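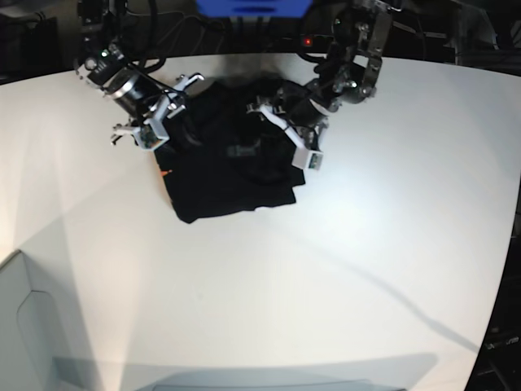 Bonjour Dezső,

Comme promis, des nouvelles du projet Cernum, avec un peu de retard (la faute à un connecteur, j'y viens). Pour ceux de Jullbridge qui prennent le dossier en route : on construit à l'atelier partagé un poste à deux bras qui plie du linge, et votre bourse paie les moteurs, les pinces et une partie du loyer.

## Où on en est

Les deux bras bougent ensemble ! Je le mets en premier parce que dans mon dernier mot je vous avais laissé avec un bras gauche qui partait en vibration dès qu'on l'allongeait. C'était un réglage de gain sur l'épaule, plus une vis que j'avais oublié de freiner. Depuis, plus de tremblote, et j'ai enfin pu passer au T-shirt noir, celui que je repousse depuis des mois.

Le noir, c'est pénible. Avec le torchon clair, les caméras de poignet trouvaient les bords assez facilement. Sur un tissu sombre, les plis se fondent les uns dans les autres et le programme confond volontiers une manche avec un ourlet. J'ai donc refait une série de démonstrations rien qu'avec des tissus foncés, 195 en tout, dont 87 que j'ai gardées après tri. Les autres étaient de moi en fin de soirée, ça se voyait.

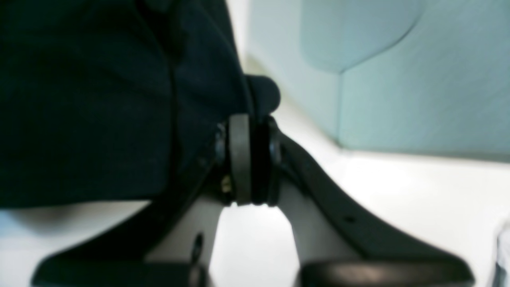
*La pince vue de près, sous le tissu bleu marine.*

Côté pinces, j'ai changé la forme des patins. Les premiers étaient trop pointus et attrapaient une seule épaisseur quand j'en voulais deux. Les nouveaux ont le bout arrondi et tiennent mieux le coton épais, mais ils glissent encore un peu sur les mailles fines. J'ai essayé une bande de caoutchouc collée dessus : bonne accroche, sauf que le tissu ne voulait plus repartir à l'ouverture. Retirée. Je tenterai plutôt un revêtement plus mince, ou alors une surface légèrement striée, je n'ai pas tranché.

Autre chose qui m'a pris du temps, la force de serrage. Trop faible, le tissu s'échappe pendant la levée ; trop forte, le moteur chauffe
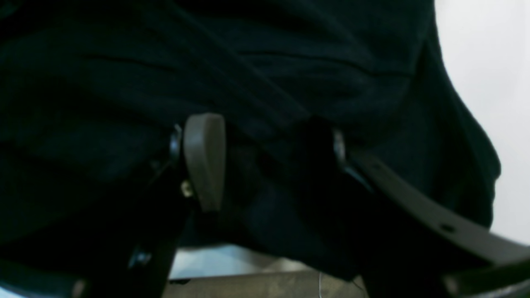 et se met en sécurité au bout de quelques minutes, ce qui oblige à tout relancer. J'ai fini par serrer fort à la prise puis relâcher un peu pendant le transport. Je peux maintenant enchaîner jusqu'à 28 pliages avant de laisser refroidir, et ça change la vie quand on fait des essais en série.

## Les sous

J'ai dépensé 47 euros de plus que prévu, en câbles et en connecteurs. Le fameux connecteur du poignet droit avait du jeu et coupait la caméra une fois sur je ne sais combien, évidemment jamais quand je regardais. Je prends la différence sur la ligne « consommables », si ça vous va. Le reste du budget n'a pas bougé. 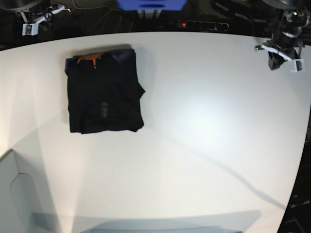
**Atelier Murkent, mars**

J'ajoute ces lignes après la dernière séance. Je travaille sur la position de départ des bras, que je veux bien écartés du linge quand un cycle se termine, pour que la caméra du dessus ait le champ libre. Il me reste aussi à ranger les câbles derrière la table, je sais, vous me l'avez déjà dit à votre visite !

Pour la suite, dans l'ordre : les patins, puis les manches longues, puis la mesure du pli final (pour l'instant je juge à l'œil, ce n'est pas sérieux pour un rapport). J'aurais besoin de votre accord pour commander un moteur de rechange avant la fin du mois. Si vous repassez à l'atelier, venez plutôt après 18 h, la machine est libre et on aura le temps de faire tourner quelques cycles ensemble.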